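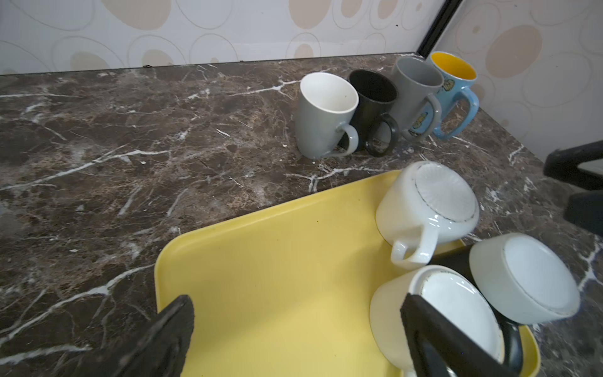
November, evening

Mug day. I've put it off since the tiler was in and there was no getting out of it any longer. The cupboard over the sink won't shut. If you push the left door the right one comes open, and if you push them both something inside goes clunk. Danish has been holding it closed with a rubber band off the broccoli.

Started after breakfast. Porridge, the last of the brown sugar. Rain on and off until lunch, so the washing stayed in.

The plan was to get every mug out, wash the lot, and decide what stays up and what goes in a box for Fatima Gumede, who is setting up the tea table at the hall and has been asking everyone. She'd take the lot if I let her. I told her she could have the ones we don't reach for. She said how will you know, and I said I'd know when I saw them all out at once.

I did not know. I stood there with a tea towel and liked most of them.

The light blue one with the yellow inside is staying and so is the grey with the little cartoon on it. I don't remember where either came from. Naheed thinks the grey was hers and went missing from her old flat, and she may be right, but she has had my good colander for longer than that. The tall grey one is a nice shape but gets stuck in the narrow part of the drying rack. Stays for now.

Skernico for the washing up, the green bottle. It's all right. Doesn't foam much and you use more than you think you will. We went over to it when the shop stopped getting the other kind in, and I've still got a spare under the sink. Rinsed everything twice.

Jozefína Kollár rang in the middle of it to ask if I'd seen the quote for her kitchen. $3000, and that's without taking the old benchtop away. She wants to know what ours cost. I said I'd look it up and then couldn't find the invoice, only the deposit, and the deposit was $1280. It'll be in the folder with the car papers. Must look tomorrow and ring her back before she signs anything.

I like the dark brown, for what it's worth. Danish says it shows crumbs. It does show crumbs, the pale ones. Dark ones you don't see at all until you put your hand down on them. Wiped it down before lunch and again after.

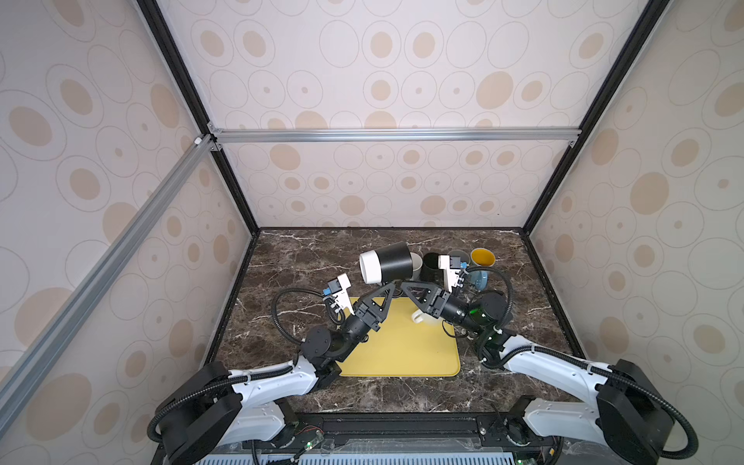
The black mug with the white rim, on its side.

Lunch was toast and the rest of the soup. Then to the post office with Naheed's parcel, which cost more than what's in it. Saw Eskil Vik outside the Babalola having his coffee under the awning. He's off on the Lilemar again at the end of the month, up the coast and back, same cabin as last year. He asked did we want his tomatoes, the green ones, for pickling. I said yes without thinking and now I'll have to find jars. Also he has mugs. Of course he does. A whole shelf that belonged to his mother, and he doesn't drink out of any of them. I gave him Fatima's number.

Home by 2 and back into it. I'd been using the yellow for the ones going back in the cupboard and leaving the rest loose on the bench, and it works well enough. The corners are rounded so it wipes out properly. I had it put away behind the roasting tins for months and I think it can live out now. It would do for breakfast things as well.

The butterfly mug I keep going back and forth on. It was a present, it's big, and it takes most of a pot. I never pick it up for myself, but when my sister comes it's the one she asks for. If it went in Fatima's box I would hear about it at Christmas. So that stays too, and I can see how the cupboard got like it did.
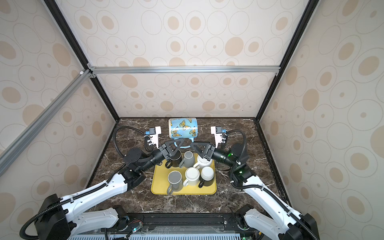
Is it better to store mugs upright or upside down?

Upright is fine if the cupboard is clean and the mugs get used often, and it's easier on the rims. Turn them over if they'll sit a long while and gather dust, but only when they are properly dry inside, or they go musty.

I had that out with Danish at tea time. He grew up in an upside down house. His mother lined the shelves with paper and every cup went down on its rim, and he still does it if he's the one emptying the rack. I put them up the right way and he turns them over and neither of us has ever said a word about it until today. We've settled on upright at the front and his way at the back. I give it until the weekend.

Handles all one way, too. I tried them all pointing left and it does make a difference to how close they'll sit. The two-tone one, white above and black below, is the awkward one, it's got a bigger handle than it needs. Or it looks bigger for being black. 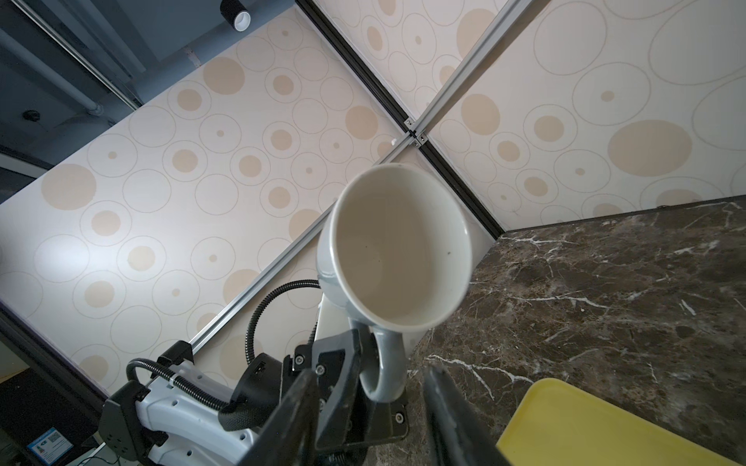
Tea stains were the last job, and the one I'd been dreading. I had a sachet of Flolivel left from doing the kettle and mixed it up in the big jug with hot water. It says on the packet to leave it 15 minutes, so I filled the worst ones and went and did the bathroom bin. The brown rings mostly went. The plain white mug came up well around the rim, but there are still a couple of tiny dark specks on the wall inside, and I can't say if that's tea or something in the glaze. They don't bother me. I'd have put it in the box, only I think you should give people a clean cup, so it's staying here until I've had another go with bicarb and an old toothbrush.

Which leaves Fatima's box. At the end of the day it has in it the two souvenir ones from the back that had dead moths in them (washed, obviously), the one with the bank's name, and a glass thing with a metal handle that gets too hot to hold. She'll be polite about it.

The doors shut, though. I took the rubber band off and left it on the windowsill. Danish opened and closed them a few times and then asked where the sugar bowl had gone. It was in with the mugs when I started and I haven't seen it since. It isn't in the box, I've checked. It might be in the bathroom, I did have my hands full.

Eggs for supper. Feet sore from standing on the hard floor, should have worn the other shoes.

To do: invoice for Jozefína. Jars. Bicarb. Brown sugar. Ring Fatima and find out if she wants teaspoons as well, there are far too many in that drawer and I may as well do it while I'm in the mood.

Print this entry
E-mail this entry

Recent entries
The tiler comes back for his ladder
Naheed's parcel, and what went in it
Kettle day
Leaves in the gutter again
Borrowed a drill from Eskil
Soup, mostly leeks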